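Against the laundry mountain

I have come to the view that most households own too big a laundry basket, and that it does them more harm than the lack of a tumble dryer or a decent iron. It is a small thing to hold an opinion on. I hold it anyway, having folded other people's washing for a living for 7 years and my own for a good deal longer.

The usual advice is to buy large. When I went looking for a replacement last September, the shop assistant steered me towards a hamper with a lid that would have come up to my hip. It was called the Billedel and it had 155 litres written on the label. I asked him who was meant to carry it when it was full. He said most people left it where it was and took the clothes out by the armful, and he seemed to think this settled the matter in its favour.

An armful is how socks get lost. It is also how clean towels end up on the stairs. A basket ought to be something you can lift with one hand on each side, walk through a door with, and put down without groaning. If you can't do that, you have bought a cupboard.

My own preference is for plain pale plastic with slots all the way round. I know it isn't handsome. Wicker looks better in a bedroom and catches on every jumper you own. Canvas folds flat, but it sags when you put anything folded in it, and the pile leans over and comes undone. Plastic with holes keeps its shape, lets the air through and wipes clean with a cloth. You can also see from the side what is in it, so you don't have to dig.
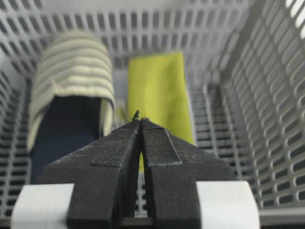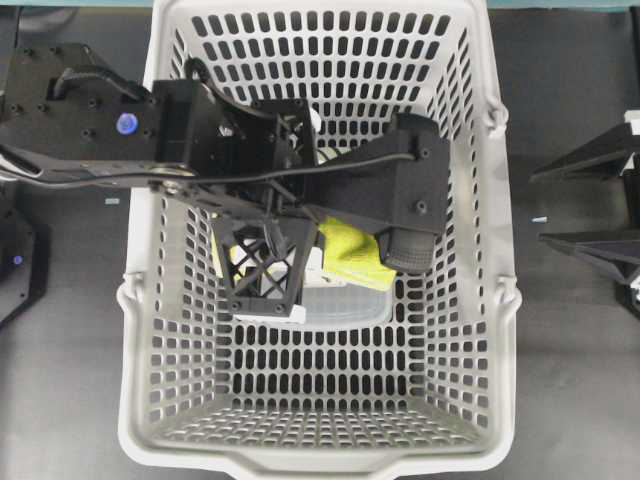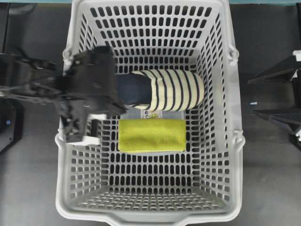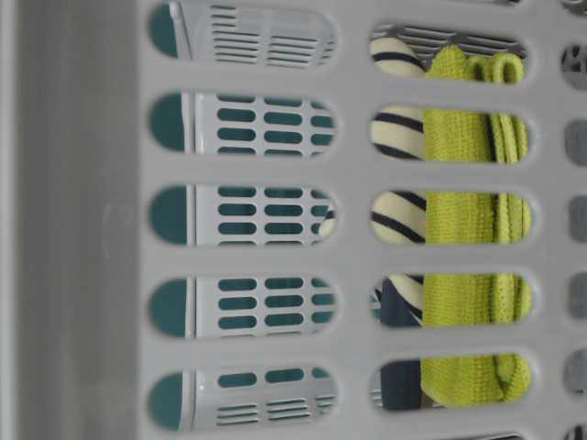
Pale slotted plastic, the sort I mean.

The second half of my argument is about what goes in. I think the basket that carries dirty washing down should not be the one that carries clean washing back, and that the clean one should only ever hold things already folded or rolled. Zineb Ait Brahim, who trained me at the Arel laundry, would not let a loose towel touch a clean basket. We thought her fussy. Then we worked a week at another site where everything was tipped in together, and we folded half of it twice.

Folding first does take longer at the machine. I timed it at home and it added 3 minutes to a load of towels. Against that, the basket goes straight to the shelf and is empty by the time the kettle has boiled. The loose pile, in my house, used to sit on the spare bed until someone needed the bed.

My brother-in-law Karim disagrees with all of this. He has four children and says that with a small basket he would be on the stairs all day. I accept that he does more washing than I do. I would still tell him to get two small ones, and give the second to the eldest, who is fourteen and quite able to carry it.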